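OK, the PC thread. I said I'd do it when the fan stopped making the noise. The fan has not stopped making the noise. Settle in.

1/ Background for new people: I own one desktop. I have owned it long enough that the receipt is on the shiny paper that fades, so all I can tell you is that I paid 321 of something.

2/ In October it started humming. By spring the hum had a second verse. My downstairs neighbor asked if I'd taken up the didgeridoo. I said no, but I did like that he thought I might.

3/ Everyone online says "just open it up and take a look." Everyone online has a bigger table than I do.

4/ So. Side panel off. It came away so easily that I was offended, having set aside the whole evening for it. 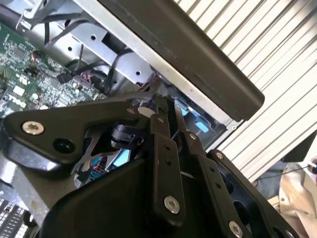 Ayman Filali
@skeltetti · July 2025

5/ Green board, tiny black chips, white labels all over it. DELL printed right on there at an angle, in case I'd wandered into some other computer.

6/ I have lived in towns with fewer buildings than that board has parts. They all have little labels. I can't find my own spare keys.

7/ I was expecting dust. I'd been promised dust. Doaa Kamel told me hers had a felt lining by the time she got in there, and she runs the repair table at Pukstead, so I believed her and bought the canned air. The big can.

8/ Reader, I used the big can anyway. Short bursts, holding the fan still with a pencil so it wouldn't spin. I felt like a dentist.

9/ Things I unplugged: one cable. Things I plugged back in: the same cable, three times, until it clicked in a way I could live with.

10/ Somebody is going to ask about thermal paste. I bought thermal paste. It's in the drawer with the other things I bought so I'd feel ready.

11/ Panel back on. Power button. It started up and went straight to telling me I had 3,853 unread emails, so the memory is fine.

12/ And the hum? Lower. I'd call it a baritone now. Doaa says that's the bearing and I should replace the fan. I say we've both put a lot of work into this and the fan should get some time.

13/ Several of you are already typing "get a laptop." I have a laptop. It's 31 percent charged and has been since I lost the charger.

14/ Anyway, if anyone near Pukstead wants most of a big can of air, it's yours. You'll have to come and get it. Bring a fan.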